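Home Clubs Visits Workshop Notes Contact

An evening with the Trudetti robotics club

I got to Trudetti at 6 in April drizzle and left much later than I meant to. The club's spring project is recycling: two-arm robots that pick bottles and cans off a table and put them in the right bin. Colette Arnaud, who started the club, gave me a stool and told me to watch the grippers. I did, for ages!

The bins are gray felt, the kind you'd keep socks in, and the one for plastic has its own card. Bottles and crushed cans go out on the table, hands dart in and out, and everybody talks at once. I loved it.

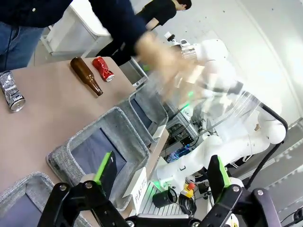
Cans are the hard part

Traian Bălan has logged 210 practice picks so far, and he'll happily take you through his notebook. A bottle has a shape you can plan for, he told me. Crushed cans are all different — so the students keep a bag of them and never flatten two the same way. Ileana Vlad wants 1,000 picks in the log before summer. The green pads on the fingers got a whole conversation to themselves (grip, wear, glue).

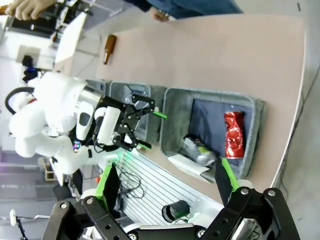
Red can and silver can in the larger tray, brown bottle still out on the table.

I'm going back for the club's demo night, and I'm bringing my nephew.

Comments (2)

Gheorghița: My daughter is in this club and talks about cans at dinner now. Great write-up!

P. Grecu: Do they take adults? Asking for me.

Related
Movia open workshop: four hours of soldering
A morning at the Erley fair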